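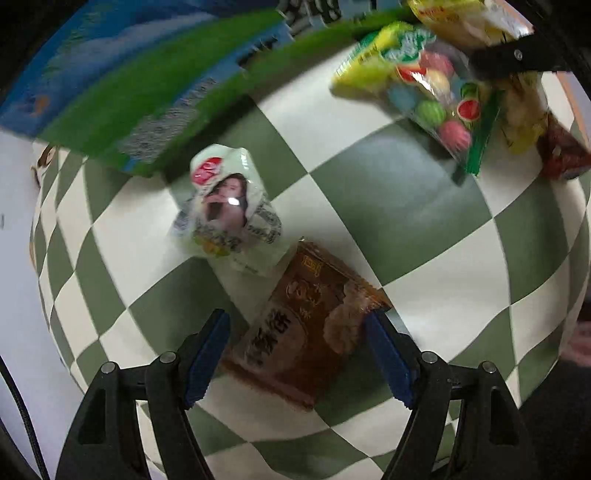 Figure 6. Packaged snacks on the green-and-white checkered floor, sorting area: a brown wrapper with dark Chinese characters, a white pouch, a clear bag of round candies, a yellow package and part of a large blue and green box.

4.2 Packaging form and the sorting of mixed snacks

The second part of the study considered how people group packaged snacks when the goods are mixed together on the floor and no shelf order is given. Participants were drawn from households that had taken part in the pantry interviews reported in Section 3. Each was asked to put a mixed set of snacks into groups that would make sense in their own home, and to name each group once it was complete. No limit was placed on the number of groups, and participants were free to change their minds at any point.

The full collection comprised 637 items, bought from neighbourhood shops and from the Lurari market hall during April. It was made up of biscuits and pastries, sweets, savoury snacks, and a smaller set of boxed goods. Items were kept in their retail packaging throughout. Those printed in a language the participant did not read were deliberately retained, as earlier work by Saavedra and Godoy had suggested that shoppers depend more heavily on pictures and on the feel of the wrapper when the wording is of no help to them.

Figure 6 illustrates the range of packaging forms that participants met within a small area of floor. The brown wrapper is rectangular and carries a picture of a round golden pastry or biscuit on its right half, so that a reader unfamiliar with the characters still has some guide to the contents. The white pouch offers less help of this kind. Its most prominent image is a photograph of a woman with her hand near her face. The candies, decorated like watermelons, can be seen directly through their transparent bag, and the header above them serves mainly to carry the logo.

Three kinds of cue were therefore coded for every item: a picture of the food, a view of the food itself, and printed wording alone. Coding was carried out separately by Trinidad Ulloa and Abelardo Herrera, and differences were settled in discussion with a third member of the team. Where an item offered more than one cue, all were recorded. Boxes were coded on the same basis as soft packets, although their size meant that they were often set apart before their printing had been examined.

Of the 69 participants who completed the task, 30 began by separating sweet items from savoury ones. The remainder began with the form of the package, placing boxes, flat wrappers and puffed bags in different groups, and turned to the contents only at a later stage. Several of those who began with form explained that this was how their cupboards were arranged at home. One participant remarked that "a bag can go on top of anything, but nothing can go on top of a bag", and returned to this rule when deciding where the remaining items should go.

Transparent packaging produced the fewest changes of mind. Items showing a picture of the food were also placed with little delay, though some were later moved when the participant pressed the wrapper and judged the contents to be softer or harder than the picture had suggested. Packages whose main image was a person were the most likely to be left until the end. Names given to the groups that finally received them included "other", "to ask about" and "for visitors".

Colour had a weaker influence than had been expected. Participants sometimes placed brown and tan wrappers together on the assumption that they held baked goods, but few used colour as a rule for the whole collection. Green was given several different meanings, among them fruit, mint, tea and, in the case of two older participants, a product low in sugar. These readings were not checked with participants against the ingredients lists and should be treated as first impressions only.

The order in which items came to hand was not controlled, and its effect on the first grouping is considered in Section 4.3.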